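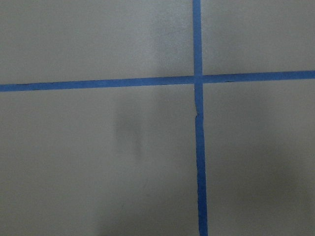
A letter for every morning
An interview with Hường Tạ, author of the Tultar alphabet books

The first Tultar book was not planned as a book. Hường Tạ was working as a teaching assistant in a nursery class and she needed something to read in the ten minutes before the parents came. The books in the class were old, and the children knew them so well that they said the last word of each page before she could turn it.

"So I wrote one page at home every evening," she says. "In the morning I read it. If they were quiet, I kept the page. If they started to pull each other's shoes, I threw it away."

From these pages came Tultar, a small heron who cannot remember the names of things. He walks along a river and meets objects that all begin with the same letter, and he gives them wrong names until somebody corrects him. There are now 8 books in the series, all published by Medrano, and the newest one was in the shops in July. It is the first that has numbers in it as well as letters.

I met Hường in the kitchen of her flat, where she also writes. She made tea two times during our talk, and both times she forgot to drink it.

I asked her first about the wrong names, which some parents do not like. In the book for the letter B, Tultar calls a bucket a "hat for rain" for almost the whole story. Is it not confusing for a child who is just learning the word?

"I had this letter from a father," she says. "He was very polite. He told me that his daughter now says hat for rain and will not say bucket. I wrote back to him and I asked, does she bring you the bucket when you ask for it? He answered yes. Then she knows the word. She is playing with it, and for me this is the better sign."

She learned English herself at the age of eleven, and she thinks that this has formed the way she writes for small children. She remembers well how it feels to look at an object and to have no word for it.

"You point, and you feel stupid. Tultar points all the time. He has a very long beak for that."

The verses in the books are short, mostly of four lines, and they do not always rhyme. Her editor at Medrano, Mamta Upadhyay, told me by telephone that this was the longest discussion they had in the beginning.

"In our house we believed that a rhyme is what helps the child to remember," says Mamta. "Hường believed in the beat. She came to the office and clapped the whole manuscript on my desk. I was not fully convinced, but my colleague in the next room was, because he was repeating it at lunch."

They found an agreement. The first verse in each book rhymes and the last verse rhymes, and between them Hường may do what she wants.

The number book, which has the title Tultar Counts the Boats, took her more time than any other. She wrote 266 pages of drafts for a story that is printed on thirty-two. The difficulty was not the counting, she explains, but the zero.

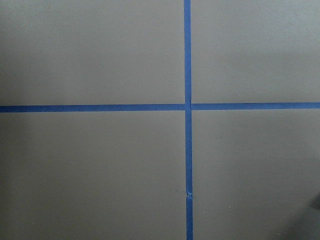
Blue tape crossing on a grey surface.

"All counting books start from one. I wanted to start with the empty river, no boats, and I wanted that the child feels this is also a number. But an empty page is a boring page. I tried with fog. I tried with the night. At the end we have Tultar who waits, and he waits for two pages, and the text is only: No boats. No boats yet."

When she read it in a library, a boy in the first row shouted "Zero!" before she came to the word. She tells this with much pleasure, and then she adds that at the same reading another child slept.

The pictures in the series are made by a studio called Irkero, and Hường speaks about them with respect. She does not send them instructions. In the first book she had written small notes at the side of the text, such as "the heron looks sad", and the studio asked her kindly to stop.

"They were right. If the heron is sad in the picture, I do not have to write it. If I write it and they draw it, the child hears it two times and gets nothing to discover."

There is also a cloth edition for babies, produced with the firm Liltex. It has only 2 of the stories, M and S, and the verses had to become shorter again. I asked why these letters. She laughs and says that they are the sounds a baby can enjoy without teeth. Mamta gave me a different explanation on the telephone: they were the two books that sold best.

Hường still visits schools, although less than before. She does not like to do voices, and she does not bring a puppet. She sits on a low chair and reads a page, and after that the children must tell her what the thing is really called. With the older ones she does it the other way. They choose an object in the classroom and invent the wrong name for it. A stapler became "the paper crocodile" in one school, and she has asked the class for permission to use it.

Will it be in the next book? The next book is for the letter P, so it would fit, but she does not want to promise.

"I have it on a card over the sink. Some cards stay there for years. There is one with only the word 'porridge' and I do not know any more what was my idea."

Tultar Counts the Boats is published by Medrano in hardback. The cloth edition of the first stories can be ordered through bookshops.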